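Notebook, memory fit check, July, started 9:40

Picking up from Rohani's page. She wrote that the tower is "good to go" apart from memory. I don't know what good to go means when the machine has no sticks we trust in it, so I'm treating it as a box of parts until somebody shows me otherwise.

The tower is one of the Illton lot that came through Jusari. Their sheet says every board was tested before shipping. It also gives the same run time, 274 minutes, for all of them, down to the minute. Hakim thinks that's a fixed test length. Could be. I think somebody filled in one row and dragged it down.

Unit 3041, case on its side, panel off, power cord out. Sticks go in the gray holder before they go anywhere near the board, labels readable, no stacking them loose on the metal. I'm tired of finding them that way.
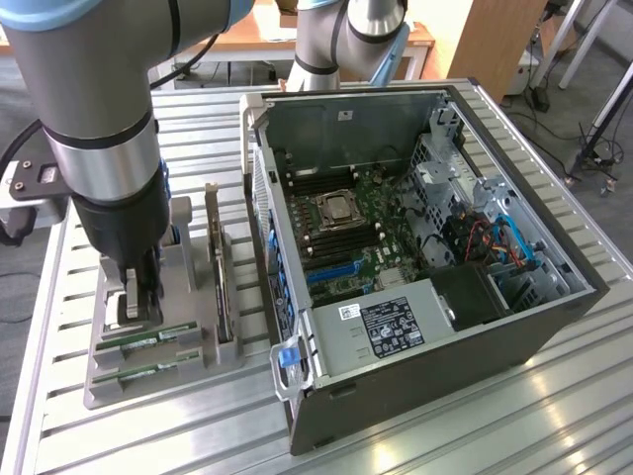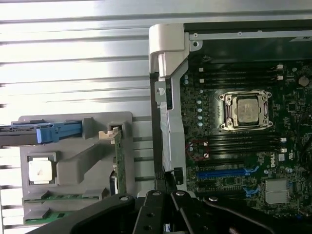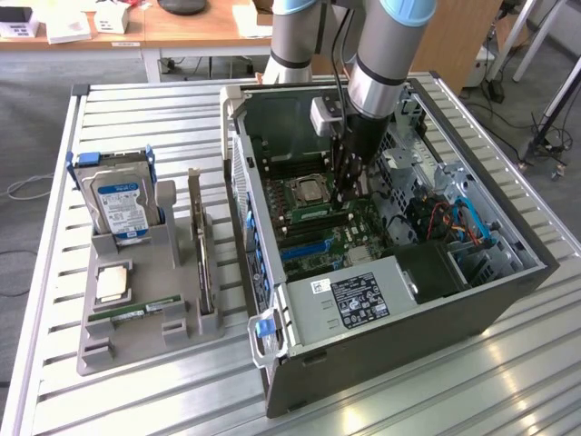
On slot order: Cempaka's note says to fill the slots nearest the processor first. The Sketent guide says start from the far end. Both are written as if there were no other opinion. The marking on the board itself is what I'd go by, and I want someone with better eyes than mine to read it off and write it here, in ink, before we do another unit.

Also not convinced by "push until it clicks." I have heard a click from a stick that was sitting high on one side. Look at both ends, then look again from the low angle with the lamp. If the latch isn't fully home, it isn't in, whatever it sounded like.

Pádraig wants to call the fit check done once the memory count shows up right at startup. I'd call that a start. A stick can show up fine and throw errors an hour later when the case is closed and warm – we had two of those in the Wibisono batch and both had passed the startup screen. I'd like a full overnight run with the panel on.

Ningsih asked for a number. Roughly 400 sticks to get through if the whole lot is worth keeping, and I doubt it is. Of the 105 on the first list, I'd pull a handful and run those hard before we promise anything.

To do
– read slot markings, copy them here
– ask Jusari for the raw test logs, the sheet won't do
– new bulb for the bench lamp
– Rohani to say what "good to go" covered

11:15, stopped for the delivery. Overnight run on 3041 not started, no memory tester disk in the drawer again.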